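Prosov
Shop / Tops / T-shirts / The Tedico Tee

The Tedico Tee, Blue
$45
Free shipping on orders over $99

Size: XS S M L XL XXL
Color: Blue, Oat (sold out), Black (back in June, probably)

Add to bag

Overview

It's a T-shirt. It has two short sleeves, a hole for your head and a larger one for the rest of you. We spent a long time on it anyway.

The Tedico is the shirt we started the shop with, and for most of a year it was the shop. Since then we have added socks, a sweatshirt and a tote bag that people keep buying for reasons we don't fully understand, but this is still the thing that pays the rent. We have sold roughly 3000 of them. A fair number went to the same people, who write to tell us they have replaced every other T-shirt they own and then ask if there is a discount for that. There isn't, but we're flattered.

We make it in midweight cotton jersey knitted for us by Bondarchuk, a mill with very old machines and very firm opinions about them. The first samples they sent back were heavier than we asked for. We complained, wore them for a month, and stopped complaining. If you're used to the sort of shirt that lets the light through, the Tedico will feel like a lot of shirt on the first morning. By the second week you'll have forgotten.

About the blue

Customers have called it blue, gray, gray-blue, "sort of jeans," and once, in a return form, purple. It depends on the room. In a bright window it leans toward denim. Under the bulb in your hallway it may give up and go gray. We tried three fancier names for the color and were embarrassed by all of them, so the label says Blue.

It's piece-dyed, and batches vary a little. If you're buying two so that a couple can match, order them together and we'll pull them from the same box. We won't comment on the matching.

Fabric and stretch

People pull on T-shirts. They pull them off over wet hair, they hang them by one shoulder on a door handle, and they get hold of both ends and tug them straight before folding. Jersey is a knit, so it will give when you do this, and there will be creases running in from wherever you had hold of it. On a cheap shirt those corners stay pulled out, and you end up with two little ears at the hem. On the Tedico they should drop back after a few minutes of being left alone, and completely after a wash. 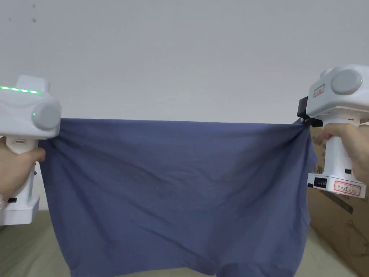

Verified buyer, size L: I dry everything on a line and I'm not gentle about it, I yank the sides until the hem is level and then peg it. Two summers now. My other shirts have gone wide and short like a pillowcase and this one hasn't. The only thing I'd say is that it takes forever to dry compared to the thin ones, so don't wash it the night before you need it.

We have no defense on the drying time. A thicker shirt holds more water. If you have somewhere to be at 8 a.m., wash it in the afternoon or own a second one, which we'd be happy to arrange.

The hem is where most of our arguments happened. Ours is curved a touch and finished with twin-needle stitching, and it likes to roll under itself when it comes out of the machine. Run your thumbs along it while it's damp and it will lie down. Skip that step and you'll have a slightly rolled hem, a condition many people live with for decades.

Fit

Straight through the body and a bit longer than average, so that you can reach a high shelf in company. The shoulder seam should sit at your shoulder. If it's on its way to your elbow, go down a size.

Between sizes and you like things close: go down.
Between sizes and you like lunch: go up.

We pre-wash the cloth before cutting, so shrinkage is small, mostly in the length, and mostly in the first wash. After that the shirt has made up its mind. The full size chart is behind the link at the bottom of the page and is based on the shirt laid flat. Measure a shirt you already like and compare the two. Measuring your actual body with a tape is harder than it sounds and tends to end in rounding.

Collar

Ribbed, medium height, taped inside from shoulder to shoulder. The tape keeps the neck from going wavy and it also means there's no scratchy label back there. The size is printed on the inside of the side seam. You will look for it at the neck for the first several wears. So do we.

Folding (or the other thing)

We used to include a small card in the package with folding instructions. It had drawings. Returns did not go down, compliments did not go up, and one person mailed the card back to us. So we'll keep it brief and put it on the website where it can be ignored for free.

Lay the shirt face down on something big and flat. For most of us that's the bed, and the sheet ought to be pulled reasonably smooth first or you'll be pressing its wrinkles into your nice clean shirt. Start at the collar. Take one shoulder in each hand, lift, let the body hang for a second, and put it down again going away from you. A lot of the rumpling leaves by itself at this point. Smooth from the middle outward with the flat of your hand. Then sides in, sleeves back, bottom up to the collar, and once more if your drawer is shallow.

If a shoulder keeps popping up, the shirt is probably twisted underneath. Don't press it down harder. Pick the whole thing up and start over.
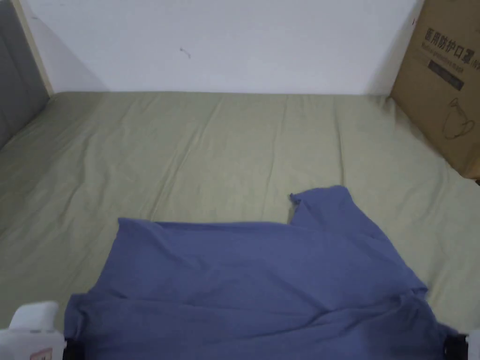
Heavier jersey does have one advantage here: it stays where you put it. Thin shirts slide around on a bedsheet like something trying to escape, and you end up chasing the corners. The Tedico mostly sits and waits. Fold it slowly, fold it badly, walk off to answer the phone halfway through - it will still be there, and a crease you didn't mean to make will usually hang out overnight.

It also rolls, for suitcase people. Rolled up, it's about the size of a decent burrito, so don't count on fitting a week of them in a carry-on.

You can leave it in a heap on the bed, too. We've tested this extensively.

Care

Machine wash cold, inside out, with similar colors.
The first two washes may shed a little blue. Keep it away from anything white that you're fond of.
Line dry if you can. Tumble low if you can't.
Iron warm if you're that kind of person.
No bleach, and no fabric softener. Softener coats the cotton, and the shirt gets soft enough without help.

Small holes near the front hem are almost always from a belt buckle or the edge of a kitchen counter. We get asked about moths a lot. It's the counter.

Repairs

Send it back clean and we'll restitch a seam or a hem free of charge for as long as we're in business. You pay the postage to us, we pay it back to you. We don't patch holes in the body, because our patches look terrible. Turnaround is a couple of weeks, longer in spring, when everyone gets their T-shirts out and notices.

How we make them

In runs of 600, cut and sewn at our workshop in Losto, down the hill from the bus depot. When a run is gone we wait for cloth, and Bondarchuk does not hurry. This is why Oat has been sold out since winter. Signing up for the restock email will get you exactly one email, and it will say that Oat is back.

Details

100% cotton jersey, midweight
Short sleeves, ribbed crew neck, taped shoulders
Twin-needle hem and cuffs
Pre-washed
Size printed inside the left side seam
Shipped in a paper envelope, folded by us, with mixed results

Shipping and returns

Orders placed before noon go out the same afternoon, except when the printer is sulking. You have 45 days to send back an unworn shirt for a refund or another size. Trying it on indoors doesn't count as wearing it. Painting a fence does.

Exchanges for a different size are free the first time. The second time we'll ask you, kindly, to look at the size chart.

Questions we get

Is it see-through?
No.

Will it fade?
Yes, slowly, and mostly at the shoulders if you dry it in full sun. Plenty of customers like it better that way.

Do you make it with a pocket?
We made one with a pocket. The pocket was slightly crooked on every single shirt. We don't make it anymore.

Can I wear it to work?
We don't know where you work.

Size chart
Repairs form
Email me when Oat is back
You may also like: The Tedico Long Sleeve, Plain Socks, The Tote Bag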